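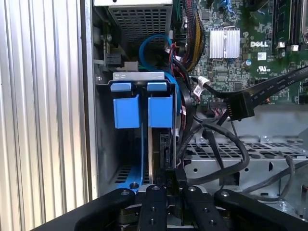
What a night at the ground! I got home hoarse, with mustard on my scarf, and I'm still buzzing enough to type this before bed. Stirkville 3, Bitska 1, and if you'd told me back in February that we'd be playing like this I would have asked what you were drinking.

We only had 606 through the gate for the opener, when it rained sideways and the team looked half asleep. Tonight it was 2,677! The whole east bank was singing before kickoff, and the players fed off it. The press was great from the first whistle -- two up front hunting the center backs, the wingers tucked in, and Bitska just kept booting it long to no one in particular.

The first goal was a beauty. A quick corner, a flick at the near post, and our number 4 came charging in to bury it with her forehead. She'd gone 848 minutes without scoring, and the bench went wild for her. The second was scrappy (deflection, knee, post, in) but I'll take it. Then Bitska pulled one back right after the break and I had ten very bad minutes before we got the third on the counter.

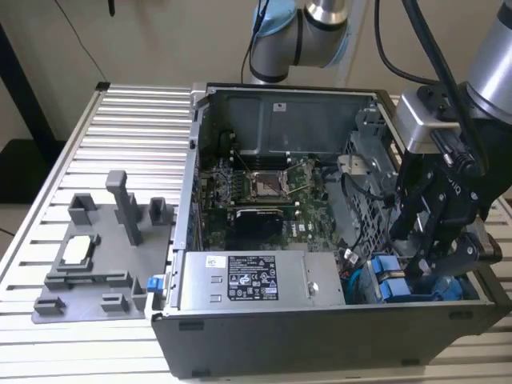
The midfield is where we won it, and I could go on all night about the three in there. They pass in tiny triangles and somebody is always free. Take the deep one out and I think it all stops working, like a computer tower opened up on its side with that square socket sitting in the middle of the green motherboard and everything else crowded in around it. She hardly ever shows up in the highlights, but watch her for five minutes and you'll see how often she's already turned before the ball arrives.

My one gripe is the left side. We got caught high up the field twice, and a faster team than Bitska would have punished us. Gatent certainly will, they have pace everywhere.

That game is on 7th July, away, and the supporters' bus still has seats. I've got mine already -- window side, near the front, snacks to share. Come along if you can!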